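Print this page
E-mail this page

The little blocks, one more time

Posted Thu 25 August by Bimla Pandey

So many of you wrote in after the February gallery asking for more of the block box that I gave in and went back to it (you didn't have to ask twice!). The set came from the Palis flea market with 19 pieces in it and no lid, and I paid 5 dollars, which my sister still says was too much.

I've been putting them out on the plain brown table one at a time, because a whole pile just turns into a muddle and you stop noticing any of them. Red is my favorite by miles.

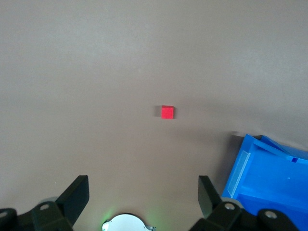

My neighbor in Grallham grew up with a set a lot like it and swears hers had letters on the sides. Mine never did, as far as I can tell — though the seller at the Bassey stall told me people sand them off and repaint them all the time. If you know a good way to tell, please write!

I do love how a bright color sits on a dull tabletop, especially with the light coming in sideways and a nice soft shadow next to it. Try it with a button or a bottle cap — it works with almost anything small.

The blue ones are next, once I find the bag I put them in after we moved from Jalla.

E-mail this page to a friend
Printer-friendly version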